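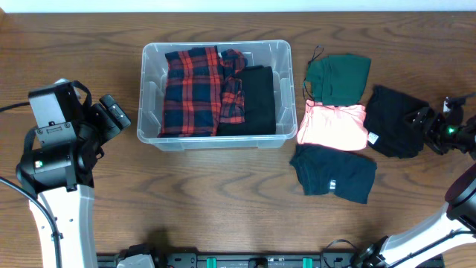
Spent the whole morning on the folding cell and got zero folding done. Maintenance thread, come along if you like cables!

**1/** First job was the rail. Both arms hang off one black rail with green clamps, and the left clamp had backed off a hair. You can't see it by eye. You feel it, if you push on the upper arm and it gives a tiny bit. Snugged both of them and re-homed.

**2/** Then the left cable. It runs down along the white arm segment and I like a fat loop of slack at the elbow, otherwise it tugs when the arm reaches for the far side of the bin. New tie, old tie in the trash (after 11 minutes hunting for the snips).

**3/** Gripper jaws next. Wiped them down with alcohol and checked the closing force — it was set at 61, way too grabby for shirts. Back to 40, where Ludell had it in January before I started fiddling.

**4/** Wrist camera lens got a wipe too. Lint is the real enemy in this job. Plaid flannel is the worst for it, and it's also my favorite test cloth, all those stripes make it super easy to spot when a fold has gone crooked.

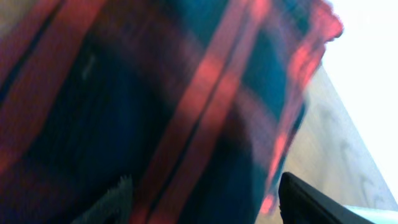 **5/** Uliana Tkachenko wrote back right away that 40 is still too high for flannel, and that she'd drop it and slow the approach before touching anything else on the wrist. Okay, fair! I hadn't thought about approach speed at all.

**6/** So that's the plan: slower approach on both arms, force down 2 at a time, same pile of shirts every run so I'm comparing like with like. Log sheet is taped up by the e-stop, first line says 05/09/2026 in my terrible handwriting.

**7/** Still need to order spare jaw pads from Skumside. If anyone has a part number for the soft ones, send it my way please.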